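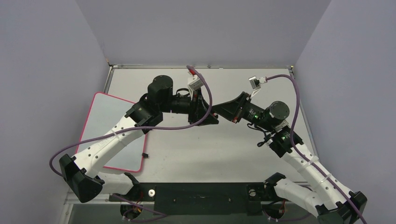 Figure 1. Enclosure with pale lavender-grey walls at the left, right and back, and black base plate.

3. Enclosure and work surface

Tanko Okafor and Chinyere Tamuno
Report submitted February 16, 2021

The enclosure was specified to give an even, low-contrast background on three sides. White panels were tried first and rejected for glare. Of the colours offered by Grutomard, the pale lavender-grey gave the smallest difference in brightness between the back wall and the side walls under the room lights.

Brightness was read at 18 points across the tabletop, first with the walls removed and then with them fitted. The full readings are in Appendix B. With the walls fitted, the lowest reading was 80 per cent of the highest. The two lowest points were both at the rear corners, where the panels meet.

The tabletop is wiped down before each set of readings. Dust was the main source of scatter in the early data, and the first set was discarded for that reason.

Two faults remain. The left panel bows slightly when the room is warm — the Trasov clips do not hold it flat — and the rear joint lets in light from the corridor. A strip of felt along the joint is planned for April. Replacement clips have been priced from Resatow but not ordered.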